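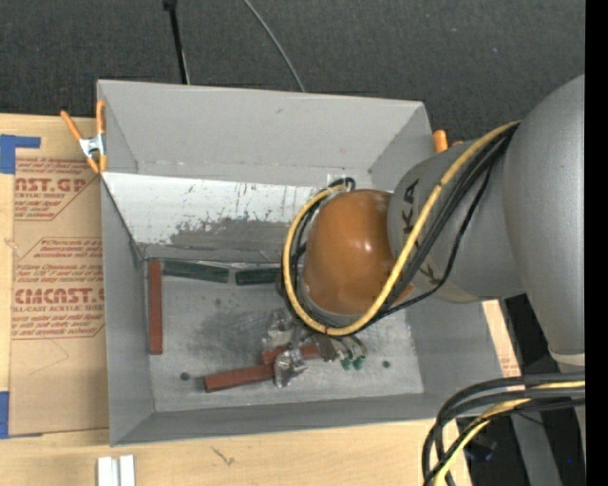
傷のついた灰色の大きな箱とロボットアーム

地域の資源回収、参加世帯が2,798に 5月から古着の受け付けも

ズカムスカ(Zukamska)地区の住民による資源回収に、昨年度は2,798世帯が参加しました。その前の年度の2,606世帯から192世帯の増加です。地区の生活環境課が、先月の住民説明会で発表しました。

この地区では、紙、びん、缶、金属の小物を、住民が自分で回収所へ持って行く方法をとっています。回収所は現在8か所あります。以前は駅の南側に多く集まっていましたが、昨年の秋、北側の坂の上に2か所が新しくできました。坂の上には年齢の高い住民が多く、重い新聞紙の束を持って駅まで下りることが難しいという意見が、何年も前から出ていました。

生活環境課のミントゥ・ヤースケライネンさんは、増加の大きな理由は新しい2か所の回収所だと見ています。「北側の方々は、前から参加したいという気持ちを持っていました。場所が遠かったことが問題でした。もう少し早く作るべきだったと思います」と話しました。

もう一つの変化は、受け付けの時間です。これまでは午前中だけでしたが、昨年度の途中から、夜の7時半まで利用できる日が週に一度できました。仕事の帰りに寄る人が多く、説明会では「朝は子どもを学校へ送るので、夜のほうが助かる」という声がありました。一方で、回収所のとなりに住む人からは、びんを入れる音が夜に響くという苦情も出ています。課は、夜の時間はびんの受け付けをやめて、紙と缶だけにすることを考えています。決定は夏になる予定です。

5月からは、古着の受け付けも始まります。対象は、洗濯してあり、破れていない衣類です。下着、靴、まくら、ぬいぐるみは出すことができません。ぬれた衣類が一枚でも入ると、同じ袋の中の物が全部使えなくなる場合があるため、雨の日は受け付けを休みます。袋は透明か半透明のものを使い、口をしっかり結んでください。集まった古着の整理は、地区内で古着店を営むエラジ(Erraji)が担当し、状態のよい物は店で売り、売り上げの一部を地区の図書室の本代にあてます。

店長のマルティン・カルヴァーリョさんによると、最も困るのはボタンが取れた上着だそうです。「同じボタンがなかなか見つかりません。取れたボタンがあれば、ポケットに入れて出していただけると大変うれしいです」とのことです。冬の上着は秋まで店の倉庫で保管するので、5月に出しても問題ありません。

説明会では、分け方についての質問も多く出ました。住民のマファルダ・ブラガンサさんは、窓のついた封筒をどうすればよいかとたずねました。課の答えは、透明な窓の部分を切り取れば紙として出せる、というものでした。ピザの箱は、油がついた部分を取りのぞけば、残りを段ボールとして出せます。なべのふたは、ガラスの部分があるものは金属として受け付けていません。迷う人が多いため、課は分け方の表を新しく作り直し、来月、各家庭の郵便受けに配ります。表は地区の図書室にも置かれます。

子どもたちの参加も少しずつ増えています。坂の上の小学校では、4年生が授業で紙の回収について調べ、調べたことをポスターにしました。指導したライル・キンタニーヤ先生は「家で新聞を読まない家庭が多いので、子どもたちは最初、ひもで束をしばる方法を知りませんでした。今では私より上手です」と話しています。ポスターは今月末まで、図書室の入り口で見ることができます。

回収所の場所と受け付けの時間は、地区の掲示板で確認できます。古着についての問い合わせは、エラジの店頭でも受け付けています。

(文・オニエカチ・オヌオハ)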